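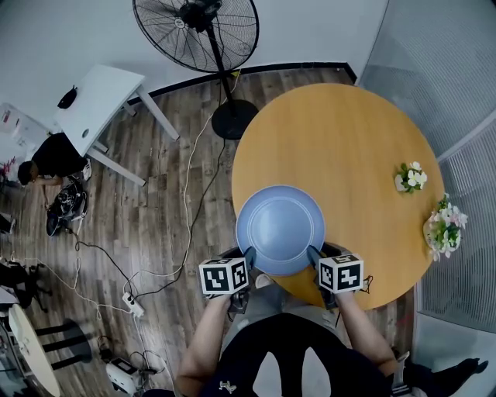
Plates, and what we learned from them

The manipulation group at Indholm has spent the winter on tableware. The question was a modest one: if people do a chore with a pair of hand-held grippers, and a policy learns only from those recordings, does it matter how many people took part? Kibet Minja said yes. Neema Nyamweya said that 2000 tidy demonstrations from one patient person would beat any crowd. The patient person she had in mind was Kibet.

We stopped at 1517 usable demonstrations, some with one plate and some with several held at once, and then argued over the word "usable" for longer than we had spent recording.

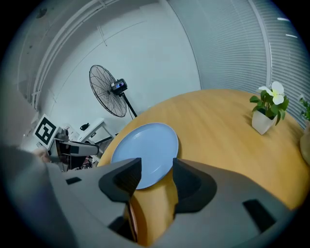
Kibet's set was lovely to watch and made a brittle policy. It handled a plate exactly as Kibet would, and if the plate had been shifted a little, it handled the air exactly as Kibet would. The mixed set, same size, came from people who fumble, regrasp and change their minds. Its policy is ugly and slow, and it finished 97 trials out of a planned run that Neema cut short -- she said she had seen enough.

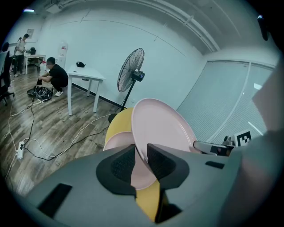
Stacks are still a problem. Both policies treat 3 plates as one thick plate, and the middle one tends to disagree. Prorkon has lent us its contact model, which may help, and we hope to have a proper comparison by August. The write-up is in draft. Neema is first author.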